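Re: [flingate-shop] wrist cable routing

> Is the right hand still dropping out when the arm goes low?
> Mine does it every time, I gave up at 60 tries. What are
> you using for strain relief?

Quick one before I head out. Reran the dishwasher rack test with the Uldale firmware, wrist speed down to 2. Cable loop still sticks out more than I want. Will try a shorter sleeve tonight. Head views, then one off the hand: 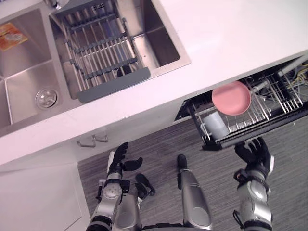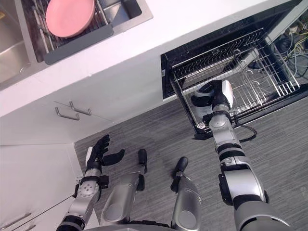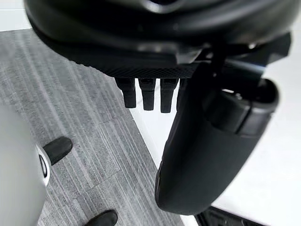 Stanetti wrote back off list: shorter sleeve will bind at full bend, leave the slack and clip it at the forearm insted. OK, trying that first. Log is 2380 lines, will post the bit from 623 on. Anyone got spare clips?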